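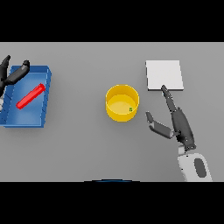

Right hand drifts during pour task in simulation, fingertip ends up on the pad

Asked by Oanh La
Tags: simulation, two-arm, contact, joint limits

I have a two-arm tabletop task running in Posemine. The left hand works over a blue tray with a red rod in it. The right hand is meant to pick up a yellow cup, tip the small green cube out onto the white pad and set the cup back down. Physics step is 2 ms. The arm and hand models are the stock Foten ones and I have not edited the masses.

The left side behaves. On the right, the hand goes wrong between the approach and the grasp. The wrist should stop with the palm facing the cup and the thumb and index finger either side of the rim. Instead the index finger stays straight, the wrist carries on past the cup, and the fingertip comes to rest against the near edge of the pad. The grasp command is then sent anyway and closes on nothing. No error is raised. The episode ends on the time limit.

It does not happen every run. I ran a batch of 509 episodes overnight and 121 of them failed this way. The rest were fine or failed for reasons I understand (dropped cube, mostly). The cup position is randomised within a small area and I could not see a link between where the cup was and whether the run failed.

What I have tried:
Lowering the arm gains by half. Slower, same fault.
Turning off contact between the hand and the pad. The finger goes through the pad and the hand stops further on.
Replaying the same seed. Same result each time, so it is at least repeatable.

Log from a failed run, trimmed:

t=3.118 R_arm target set (pregrasp)
t=3.120 R_index cmd clipped to lower limit
t=3.122 R_index cmd clipped to lower limit
t=4.906 R_arm target reached
t=4.908 R_hand close

The "target reached" line is what bothers me. It plainly has not reached it. We are supposed to move this to the real arms next and I don't want to until I know what it is.

3 comments

Adelino Seixas: Is the pad fixed to the table or a free body?
Oanh La: Fixed.
Adelino Seixas: Then ignore the pad, it is only where the finger stops.

Answer by Nhung Mạc

Had something similar. Reinstall and clear the cached meshes. Also try a smaller time step, contact is always bad at the default.

Comment, Oanh La: Cleared the cache, no change. At half the step the same seeds fail.

Answer by Olesia Pasichnyk (accepted)

The clipping lines are the useful part. Your index finger is being told to go below its lower limit from the first step after the pregrasp target is set. A straight finger is what the lower limit looks like on that hand, so the finger is doing as it is told and the command is wrong.

The likely cause is the order of the joints in the target vector. The left and right Foten hand files do not list their joints in the same order. In the copy I have, the left file has the thumb first and the right file has it last. If you build one vector and use it for both sides, the right hand gets thumb values on a finger.

That does not explain the wrist by itself. For that, look at how the pregrasp pose is worked out. If you solve for the midpoint between thumb tip and index tip – and most of the sample scripts do – then a straight index finger moves the midpoint a long way from the palm. The solver is free to pick a wrist pose that satisfies the midpoint and ignores the palm. "Target reached" is then true as far as the solver is concerned.

It would be intermittent if you start the solver from the previous pose, as there are two solutions and it falls into one or the other.

To check:
1. Print joint names alongside values for both hands, one step after pregrasp.
2. Build the vector by name, not by index.
3. Add a palm orientation term to the solve.
4. Make clipping a hard stop. A clipped command should end the episode.

Do number 4 before anything goes near the real arms. A hand that overshoots on hardware will push whatever is in its way with full arm torque, and a log line will not stop it. Set a torque limit on the wrist as well, and keep the stop button within reach for the first runs.

Comment, Oanh La: Confirmed on 1. Thumb and index values were swapped on the right. Building by name removed the clipping. I reran the failed seeds and two still overshoot, so I am adding the palm term now.

Comment, Olesia Pasichnyk: Those two will be the second solution. The palm term should deal with them.

Answer by Tetsuya Hattori

Adding to the above. The joint order can change between versions of the hand files, so write a check that compares the names at load time and refuses to start if they differ. We lost most of August to this on the Ginley cell. In our case the arm did reach hardware and bent a finger link.

Also, "target reached" should be tested on the measured pose of the palm against the cup, and the close command should wait for that. At the moment you are asking the solver to mark its own work.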